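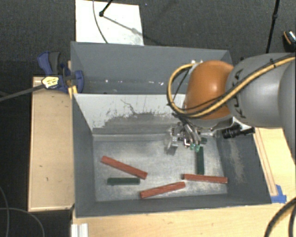 Posted by the Ustitz bench group | December 17, 2018 | Filed under: Talks

Speaker notes: House rules for a bin-picking bench

These are the notes I spoke from, cleaned up a little. The talk was given to the Ikent users' meeting. Slide cues are left in so that people who have the deck can follow.

Slide 1. Title

Leave the bench photo up while people sit down. Say who we are. We run picking tests on small parts, mostly bars and blocks, from one bin into another. The cell is called Faro. The rules are the ones we wrote for Faro in August and have been working under since then.

Say early that this is a bench in a test room. It does not replace the risk assessment for your own cell, and it does not replace the arm manual. If our rule and your manual disagree, follow the manual.

Slide 2. Why we wrote anything down

Before August the rules were in people's heads. Each shift set up the bench its own way. Results from one shift could not be compared with results from the next, and we lost time arguing over whether a missed grasp was the software or a bin that had moved.

We went back through the log. Nearly 3880 pick attempts, and 389 of them ended in a stop that a person had to clear. We sorted the stops by cause as well as we could. A large share had nothing to do with the grasp planner. They were bins that had shifted, cables that had pulled, and parts left over from the run before.

Do not give the audience a percentage here. The cause column was filled in by hand and some entries only say "stuck."

Slide 3. Rule one: fix the bins

Go back to the photo for this one. The two bins stand against each other, and the bar clamp on the left rim holds them in place. Point at it.

The rule as written: bins are clamped before the arm is powered, and the clamp is checked by hand by pushing on the bin wall. If the bin moves, it is not clamped.

The clamp has to be in the collision model. It sticks up above the rim, and so does its handle. We had the bins modeled for months before anyone added the clamp. If you swap to a different clamp, or turn the handle the other way, update the model before the next run. We treat that as a change to the cell and it goes in the log.

Tape is fine for marking a position on a tabletop. Our rule says tape is never the thing holding a bin.

Slide 4. Rule two: cables on the arm

Still on the photo. Look at the yellow-tan cable looping around the orange joint. A cable that runs across a joint needs slack for the whole range of that joint, and slack is also what catches on things. You have to check both.

Rule as written: after any change to the cables or the tool, jog each joint through the range the program uses, at reduced speed, with one person watching the cable and a hand on the stop. Watch the cable and leave the screen alone. Check the ties at the same time. Replace a tie that has slid.

We also write down where the ties go. A photo of the arm at its home position is kept with the cell file, and you compare against it. This takes less than five minutes and it is the rule people skip most.

Slide 5. Rule three: cables on the floor

Short slide. Anything crossing a place where people walk is covered or rerouted. Anything lying on the table is kept out of the arm's path, including the path it takes when it is recovering from a stop. The recovery path is usually not the one you looked at.

Somebody always asks about sensor stands. Same rule as bins. If bumping the stand would change the data, the stand gets a marked position, and you recalibrate if it has been off the mark. Do not nudge it back and carry on.

Slide 6. Rule four: parts in, parts out

The parts in the bin at the start of a run are the parts on the run sheet. In the photo it is red bars and dark green blocks. Your sheet should list type and number, and the person starting the run checks the bin against it.

At the end of the run, the same check for both bins. If a part is missing, find it before anyone starts another run. Look under the table edge and inside the tool.

On reaching in: the arm is stopped and in a protective state before a hand goes over the rim. A paused program does not count. A program waiting for a vision result does not count either, and that one has caught people at every site I have visited, because the arm looks like it is finished. The person reaching in is the person who resets it.

Worn bins. Scuffs on the bottom are normal, and metal bins get shiny in patches. This changes what a depth sensor sees. We do not throw out a scuffed bin, but we do note which bin was used, and we do not switch bins in the middle of a test series. If you clean one, note that too.

Slide 7. Rule five: fingertips

Soft or compliant fingertips are a wear part. Ours are inspected at the start of each shift and after any collision with a bin wall. Look for splits at the base and for material rubbed off the tip.

Set a floor height for the tips and enforce it in the controller, separate from the planner. When the planner is wrong about depth, the controller limit is what keeps the tips off the bottom. Ours was set once by eye and was too low. We now measure it again each time the tips are changed — with the new tips on.

Slide 8. What the rules cost

Be straight about this. Setup is longer. The Kuster site, which uses the same five rules on a different arm, told us their people found the run sheet annoying and kept it anyway. We had one week when the sheet was filled in at the end of the day from memory, and we threw that week's data out.

I do not have a clean before-and-after number for stops. The task changed in the same period. Fewer entries say "stuck."

Slide 9. If you only take some of it

Start with the clamp check and the hand-over-the-rim rule. They need no software and no budget. Add the run sheet next. Put the sheet on the bench, on paper, with a pen tied to it.

Write your rules as things a person can do and sign for. "Take care with cables" is not a rule. "Jog each joint and watch the cable" is one.

Slide 10. Questions

Likely ones:

Does the clamp force matter? On thin-walled bins, yes. Too much and the wall bows, and then your bin model is off. Hand tight, then the push test.

Do you use a fence? Depends on the speed and on the tool, and it comes out of the risk assessment. Do not answer this for someone else's cell.

Who can change a rule? Anyone can propose a change. It gets tried on one shift, and then the written version is changed or it is dropped. No verbal exceptions.

Can we have the run sheet? Yes, it is in the Ikent shared folder, two pages. Change the part names to your own.

Shared 5 times | 0 comments

Related items
Recalibrating after a stand has moved
Run sheet template, two-page version
Faro cell: notes on fingertip wear
Setting a floor height in the controller

Get new talks and notes by email. Enter your address to join the newsletter. You can unsubscribe at any time.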